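Home Threads Workshop notes About

Bakix Refinishing
31 August 2019

1/ Today I want to write about masking before spraying clear coat. Many people ask me about guns and paint, very few ask about tape. But most of the bad edges that come into my shop come from the tape.

2/ I use the Droltov green tape for the edge and a cheaper one for holding the paper. The cheap tape must never touch the paint line. Its glue becomes soft in the booth and stays on the panel when you pull.

12 likes 3 comments 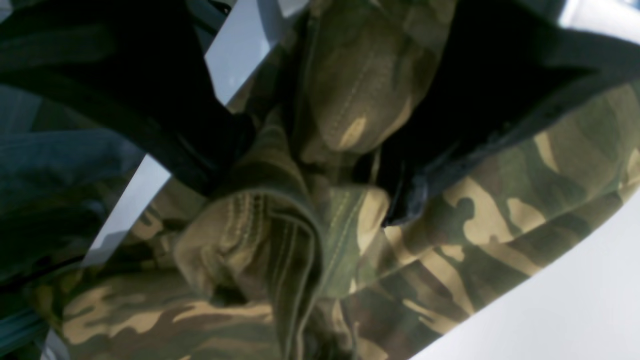 3/ Before any tape goes down, clean the panel two times. First with a wax and grease remover, then with a second clean cloth. Tape on a greasy panel looks good for one hour and then it lifts at the corner, always the corner you do not check.

4/ Do not stretch the tape around a curve. I did this for years. The tape wants to go back to its first length, so it slowly moves while you are mixing the clear. For curves I now use the 7 mm fine line tape, and I let it lie down with very little pull. 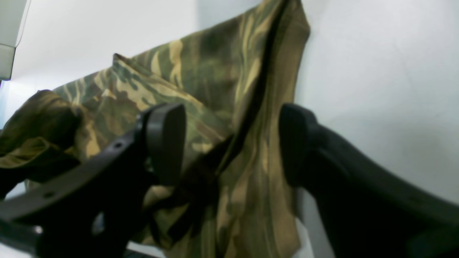

5/ BACK TAPING (for soft edges)

If you blend into a panel, fold the tape back on itself so the sticky side holds the paper but the edge stands up a little. The clear then fades out under the fold. With a flat tape edge you get a hard step, and you will sand that step all afternoon.

6/ Door openings: foam tape. Set it a little inside the gap, not right at the outside. If it sits too far out, the clear makes a bridge between the foam and the panel, and then it tears when you open the door. Ask me how I learned it. The customer's car was silver, so at least it was hard to see.
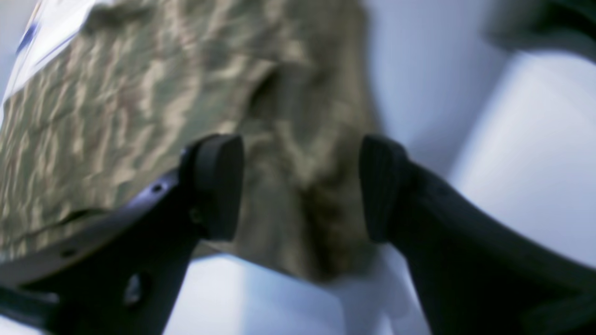 7/ Now the paper. I stopped using newspaper in November. The ink can come through when the solvent is heavy, and the paper leaves small fibres. The Sawatzky roll costs me more, but I get fewer nibs in the clear and less polishing on Monday.

8/ When to pull the tape? My rule is 18 minutes after the last coat, with the clear I use, at the temperature in my booth. Your clear will be different. Read the sheet from the maker and make a test on an old fender. Pull slowly, back over itself, away from the fresh edge.

9 likes 2 comments 1 share
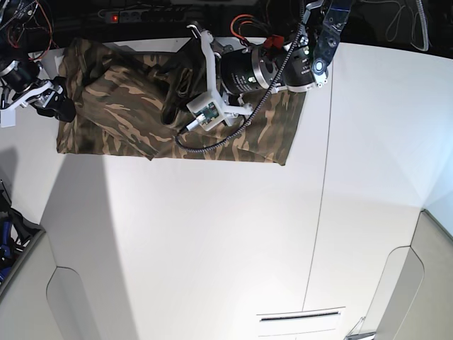
9/ If you forgot and the clear is already hard, please do not just pull. Cut lightly along the edge with a new blade, only through the clear, and then pull. After that the edge can be taken down with Irkel 2,000 grit on a soft pad, and polished.

10/ I know it is a long thread for such a small thing as tape. Next time I will write about dust in the booth and how often I change the filters. If you do your door openings another way, please write it below, I would like to try it.

Reply Share More from this author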